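Concrete plaza

A concrete plaza is an open, paved public space whose walking surface is made mainly of concrete, either cast in place or laid as precast slabs. Such plazas are common in front of office buildings, civic centers, stations and university blocks. They are distinguished from parking lots by the absence of marked bays and from streets by the absence of curbs along the main walking area.

Contents
1 Construction
2 Joints
3 Drainage
4 Steps and edges
5 Wear and maintenance
6 Examples
7 Reception

Construction
The slab is normally placed on a compacted base of crushed stone. Where the plaza lies over a basement or an underground garage, the base is replaced by a waterproof layer, a drainage mat and a bed of sand or mortar. Cast-in-place paving is poured in panels and finished with a broom, a float or a light grinding. Precast slabs are made off site and set on the bed or on pedestals, which allows single units to be lifted when pipes or the waterproof layer need repair.

Thickness depends on load. Areas open to delivery trucks or fire engines are built heavier than areas used only on foot, and the change in thickness is usually hidden below grade so that the surface reads as a single plane. The Garach plaza, an office forecourt of 2,238 square meters, was laid in two thicknesses for this purpose, with the heavier section on the side nearest the street.

Joints
Concrete shrinks as it cures and moves with changes in temperature. Joints control where the resulting cracks form. Three types are in general use. Contraction joints are sawed or tooled into the upper part of the slab. Isolation joints separate the slab from walls, columns and stairs and are filled with a compressible strip. Construction joints mark the end of one pour and the beginning of the next.

On large plazas the longer joints are often lined up with a building entrance or with the edge of a stair. A joint that meets the main grid at an angle generally follows a structural line below or a change in the direction of fall. Sealant in wide joints hardens with age and has to be cut out and replaced.

Drainage
A plaza that looks level is usually laid to a slight fall. Water is led to slot drains, to point drains or to planted ground at the perimeter. Settlement of the base can reverse the fall locally, leaving shallow ponds that darken the surface and collect dirt.

Steps and edges
Where the site slopes, the change in level is taken up by steps, ramps or embankments. Broad flights with long treads serve both as a route and as informal seating. In the United States the minimum clear width and the need for handrails are set by the building code in force. Trees and shrubs are often kept to the edges, where root growth is less likely to lift the paving.

Wear and maintenance
Typical defects are scuffing, staining, spalling at joint edges and uneven color where panels have been replaced. Routine work consists of sweeping, pressure washing and joint repair. The maintenance plan for Garach calls for a joint survey every 18 months.

Examples
Many office plazas follow a common plan, with an open paved field in front of a main block and a stair along one side.

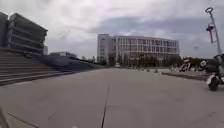

Concrete paving with a flight of steps on the left and a white office building beyond.

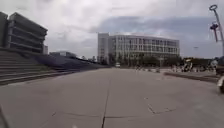
Reception
Hadia objected that plazas of this size are designed to be crossed and give people little cause to stay, and that shade and fixed seats should be required wherever more than 30 meters of paving lie between a street and a door. The same response accepted that open paving is cheaper to keep clear of snow and suits occasional uses such as markets, but held that these take up too few days in the year to settle the layout.

See also
Forecourt
Hardscape
Pavement joint
Public square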